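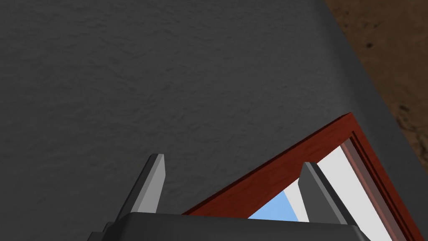
Dark grey, with a bit of brown beyond the edge.

So I've been on the iron tablets since June, and a few of you have asked how it's going, and the short answer is better than last time! The long answer is the rest of this post, so put the kettle on.

Those who've been reading for a while will remember my first go at iron, which lasted 11 days and ended with me lying on the bathroom floor swearing off the stuff forever. I was taking it first thing, empty stomach, two coffees straight after, and then wondering why I felt so ordinary. When my numbers came back low again this year the doctor was very patient with me and asked me to go through exactly how I'd been taking it. I got as far as the second coffee and she put her pen down.

The new plan is one tablet every second day, at night, a good couple of hours after tea, with a small glass of orange juice. No milk, no calcium chewable, no cuppa. She said some people do just as well on alternate days and find it a lot kinder on the gut, and that we'd do another blood test and see. (Please don't take this as advice, check with your own doctor or pharmacist, you know the drill. Iron is one of those things you really don't want to be guessing at, and it needs to live well out of reach of little kids.)

I went to the chemist on Voicu Street, the one beside the newsagent, and stood in front of that shelf for ages. There are so many! Tablets, capsules, liquids, a powder you stir into yoghurt. What muddled me most was the labels. The big number on the front of the packet can be the weight of the whole iron compound, and the number you care about, the elemental iron, is in much smaller print round the side. The pharmacist very kindly came out from behind the counter and turned three boxes over for me so I could see them next to each other. I ended up with the Pultero tablets, which are small and don't have that horrible sweet coating, and I passed on the Indar liquid after she mentioned it can stain your teeth if you don't use a straw. I know myself and I would lose the straw. 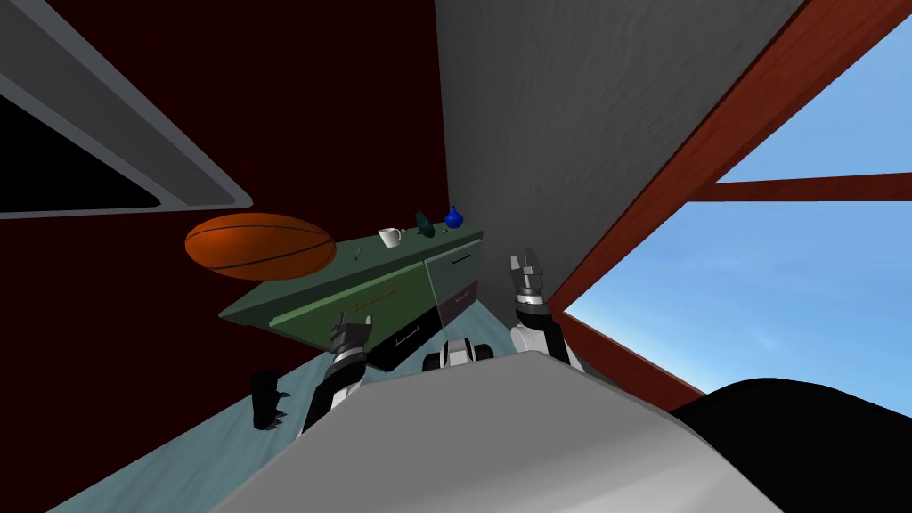

Getting the tablets out of the packet has been the hardest part of the whole business. They're in one of those foil blisters with a paper backing you're meant to peel first, and my thumbs are not what they were, so most nights I end up going at it with the kitchen scissors. I look at those two robot arms, one each side of that grey robot body, and think the one with its gripper open could hold the packet while the other did the peeling. Instead I've started popping a week's worth into a little Nileck pill box, after asking whether that was all right for these particular tablets. It has a lid that clicks, and the letters for the days are big enough to read without my glasses.

Now, side effects, for the person who emailed. Yes, things go dark down there, and yes, it gave me a fright even though I'd been told. The first fortnight I was a bit bunged up as well, and prunes and a longer walk with the dog sorted most of it. The metallic taste comes and goes. I had one rotten night when I forgot until bedtime and took it with half a glass of water and went straight to lie down, and I won't be doing that again.

I'm up to tablet number 21, going by the ticks on the fridge calendar, and I can get up the back steps with the washing without stopping for a breather at the top. Whether that's the iron or the nicer weather I couldn't tell you. The blood test is next month and I'll pop the result up here when I have it, along with the lentil soup recipe I keep promising and then forgetting to type out.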